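2. Before you order: budget and space

Read this section before you raise the purchase order. Most of the late costs on a two-arm bench come from things missed here.

2.1 Work out what you need

1. Write down the job first. What gets picked up, how big, how heavy, how often. One page is plenty.
2. Weigh the heaviest item in its packaging. Add the weight of the gripper. Total has to be under the arm's rated load at full stretch, not close in.
3. Decide one arm or two. Two if items have to be held and turned at once, or passed across. Otherwise start with one and leave room.
4. Measure the table. Allow 800 mm between the bases on a Metitz bench layout. Less than that and the elbows can meet.

Note: the table itself is not in the kit. Any solid, level top will do. If it rocks, fix that before anything is clamped down.

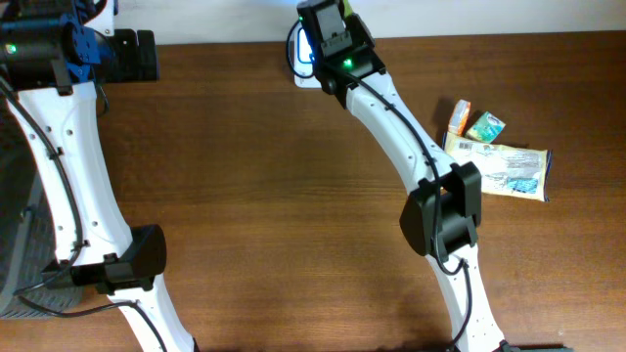
5. Collect samples of your real packs. Boxes, flat packets, shiny film, whatever you handle. Shiny and wrinkled wrappers are harder to grip than card, so send those to Grimshaw first if you want a grip test before ordering.
6. Count sockets. One per arm, one for the computer, one spare. No daisy-chained extension leads.

CAUTION: Cables need slack at the wrist and the elbow. A cable that is tight at full reach will pull out or break inside. Price a spare set now, they are slow to arive.

2.2 Fill in the budget sheet

1. Arms and grippers. Copy the line from your quote. Our own two-arm bench came to 3,715 before tax, grippers included.
2. Spares. Finger pads, cable clips, one cable set. We put down 281 for the first year and used nearly all of it.
3. Fitting and training. Half a day if your table is ready, a full day if its not.
4. Delivery. Around 100 for Faken pallet service - ask about stairs.
5. Software. Brelarari licence is per bench, not per arm. Check the quote says one.

Note: quotes hold to the end of June. After that ask for a new one, don't just re-use the old numbers.

2.3 Sign-off

Send the sheet, the table measurements and the sample list together to Trefor Gronow in Orders. Part-filled sheets go to the back of the queue. Keep a copy, you will need the measurements again in section 3.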